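Kikport Vaginal pH Test Kit: Review

Last updated 24 December 2021

Home vaginal pH tests have been sold over the counter for years, and most of them work in the same way. A strip of indicator paper is held against the vaginal wall for a few seconds, the paper changes color, and the color is matched against a printed chart. The Kikport kit follows this pattern. It is reviewed here as a consumer screening product. It does not diagnose any condition and the leaflet does not claim that it does.

What the test measures

During the reproductive years the vagina is normally acidic, with a pH between 3.8 and 4.5. The acidity comes mostly from lactic acid made by lactobacilli. When those bacteria are reduced and other organisms take their place, as in bacterial vaginosis, the pH tends to rise above 4.5. Trichomoniasis often raises it as well. Yeast infection usually leaves it unchanged.

It follows that a high reading points toward one group of causes and a normal reading points away from it. Neither reading names an organism. Blood, semen, some lubricants and recent douching can all push the result up. After menopause a higher pH is common without any infection, and the test is of limited use in that group unless the person is already using vaginal estrogen.

Contents of the kit

The box holds 9 individually wrapped swabs, each with a pad of indicator paper bonded to a plastic handle, one color chart, and a folded leaflet. The swabs are single use. Storage is at room temperature, up to 30 degrees Celsius, away from steam. A bathroom cabinet is therefore a poor place for the box, and the leaflet could say so more plainly than it does.

The foil pouches tear cleanly from the notch. Without the notch they are hard to open, and two of mine had the notch cut so shallow that scissors were needed. Touching the pad with a damp finger ruins the swab.
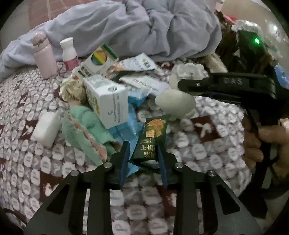

Clem Henare disagrees about the pouches: every one in the box bought in June opened at the first pull, and the real complaint is the chart, which is printed on glossy card and throws glare under a ceiling light. I accept the second point. The chart is easier to read by a window, and the glare does make the two middle colors look closer than they are.

Reading the result

The chart has steps at 4.0, 4.4, 4.7, 5.0 and 5.5. The steps are narrow around the point where a decision has to be made, and that is a sensible choice. Some competing strips jump from 4.0 to 5.0 and leave the reader guessing. The pad should be compared with the chart while it is still wet, within 30 seconds. After that the color drifts toward green as the pad dries, and a late reading will be too high.

I checked the swabs against two reference buffers, one at pH 4.0 and one at pH 5.0. All swabs tested in the lower buffer matched the 4.0 step. In the higher buffer one swab fell between 4.7 and 5.0 and the rest matched 5.0. This was a bench check with a handful of swabs from one box. It says nothing about how well the kit picks out infection in real users -- for that a clinical study with a laboratory comparison would be needed, and the leaflet cites none.

People with color vision deficiency may find the yellow to green range difficult. A second reader helps. The chart carries no printed pattern or number code as a backup.

Comparison with the Sillow strip

The Sillow product is a plain roll of indicator paper in a dispenser. It costs less per test and covers a wider pH range, but the paper has to be torn off and held with a gloved finger, and the steps are 0.5 apart. For a clinic that already has gloves and a sample on a swab, the roll is the better buy. For home use the Kikport handle is easier to manage and keeps fingers off the pad.

Balogun sells a combined card with pH on one side and a second chemical test on the other. I have not tested it.

Leaflet

The English text is clear on technique and weak on what to do next. It tells users with a high reading to "seek advice" without saying how soon, or from whom. A better leaflet would list the signs that call for an appointment whatever the color of the pad: pelvic pain, fever, bleeding between periods, sores, or a new discharge during pregnancy. Anyone with these signs should skip the home test and be examined. The same applies after contact with a partner who has a sexually transmitted infection, since chlamydia and gonorrhea may be present with a normal pH.

The leaflet also carries an offer for a vaginal gel made by the same company. Placing it directly under the section on high readings is poor practice. A user could easily take it as the recommended treatment. Bacterial vaginosis that causes symptoms is usually treated with prescription metronidazole or clindamycin, and a raised pH alone is not a reason to start either one.

Frequency of use

There is no benefit in testing daily. Readings shift with the menstrual cycle and after sex, and a run of small changes in a person without symptoms means very little. The best use I can see is in someone who has had bacterial vaginosis confirmed before, has noticed an odor or thin discharge again, and wants some information before calling the clinic. Albane Vidal, who read a draft of this review, would go further and leave the kit out of the house entirely for anyone prone to worry about normal discharge. I would not make that a rule, but the point is fair.

Ratings

Ease of use: good
Chart resolution near 4.5: good
Chart print quality: fair
Packaging: fair
Leaflet, technique: good
Leaflet, follow-up advice: poor

The kit was bought at the regular price from a pharmacy in Nuvville. The maker had no part in this review. I wrote to the customer address asking for the study data behind the chart steps and received an automatic reply. If data arrive, the section on reading the result will be revised.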